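Why Wirstead Should Keep Its Clothing Exchange

The Hadton district has until the end of May to respond to the proposal to close the clothing exchange at Wirstead and to replace it with collection banks at three car parks. The case for closure rests on cost. This association accepts the figures put forward and disagrees with the conclusion drawn from them.

The exchange occupies two rooms on the ground floor of the former Pearce building. It opens for 200 days a year and passes on, by the district's own count, about 600 garments a month. The rent is low, but heating and insurance are not, and the annual shortfall has been met from general funds for as long as the service has existed. Against this, a collection bank costs very little. A contractor empties it, the contents are sold by weight, and a small sum is returned to the district.

The difficulty is that the two services do different work. A bank removes clothing from the area. The exchange keeps it here, in the hands of people who will wear it. A family with three growing children can bring in last winter's coats and leave with the next size up on the same visit. The contractor's lorry offers that family nothing, however punctual it may be.
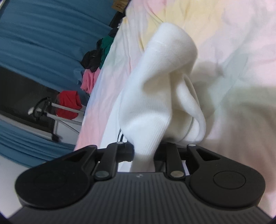
A small white knit item and coloured garments.

The proposal also takes no account of sorting. Clothing placed in a bank is handled at a distant depot, where damp or soiled pieces often spoil the rest of the load. At Wirstead each bag is opened at the counter and unsuitable items are handed back at once. Residents have learned from this what is worth giving, and the quality of donations has risen as a result. Much of that understanding would be lost within a year or two of closure.

It has been suggested that those who rely on the exchange could travel to Rurkitz, where a larger charity shop operates. The 81 bus makes the journey in under an hour when it runs to time, and it does not run after six in the evening. For residents who work during the day, the suggestion is of little practical use. Prices at Rurkitz are fair, but they are prices, and the exchange makes no charge.

The association received 231 replies when it wrote to households in the spring. A clear majority wished the service to continue, and many said they would accept shorter opening hours if this were the condition. A reduced timetable, with the second room let out during the winter, would close much of the gap. The district has not yet published an estimate for such an arrangement, and it should do so before any vote is taken.

We would further ask that the lease not be surrendered while the matter remains open. Ground-floor premises with level access are scarce in Wirstead, and once given up they are unlikely to be recovered at the present rent. Written responses may be left at the Hadton district office until the end of the month.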